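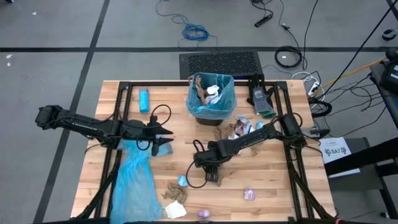 Your family tree is made of people, but the way you find those people is mostly paper. Letters, school reports, recipe cards, the backs of photos. I've been working on my own tree since I was nine, and the saddest thing I hear from other tree people is "Oh, we threw all that out." Old paper doesn't look like treasure. It looks like the crumpled brown thing and the napkin in that little black trash bin with the blue bag in it, and so in it goes! Before anybody in your house empties a drawer, ask if you can look first.

OK, so how big is a family tree?

Start with you. You have two biological parents. Each of them has two, so that makes four grandparents. Then eight great-grandparents, and then 16 great-great-grandparents. Every time you step back, the number doubles. Go back ten steps and you get more than 1000 spots on your tree. (I tried drawing mine on one sheet once and ran out of room at step five.)

Each step is called a generation. If you were born when your mom was 25, and she was born when her mom was 25, then four generations take you back 100 years. Real families are messier than that, so don't use it as a rule.

Now for a puzzle. If the number keeps doubling, then after enough steps you'd need more ancestors than there were people on Earth. How can that be? Well, the same person can show up in more than one spot. Maybe two distant cousins got married without even knowing they were cousins. Grown-ups who study this call it pedigree collapse. I think it sounds like a broken chair.

What about adopted kids, or kids with stepparents, or two dads? You can draw your tree any way that fits your family. My friend Eglė Eglītis draws hers with roots and branches: her birth family goes in the roots and the family she grew up with goes in the branches.

How to start

Get a pencil, because you are going to erase a lot. Write your own full name, your birthday and the place you were born. Then do the same for the people who raised you, and leave a blank where you don't know something. A blank is fine. I have had one next to my great-grandfather's birthplace for years.

Next, talk to the oldest person in your family who likes to talk. Try these:

What did people call you when you were little?
Who lived in your house?
What did you eat on your birthday?
Did anyone ever change their name?

That last one is sneaky good. My great-aunt told me on a Wednesday afternoon, over soup, that her father had dropped a letter from our last name so it would fit on his shop sign. I'd been looking under the wrong spelling the whole time!

Write down who told you each thing. When two people remember it differently, keep both answers. I put a little question mark next to mine and go looking for a paper that settles it.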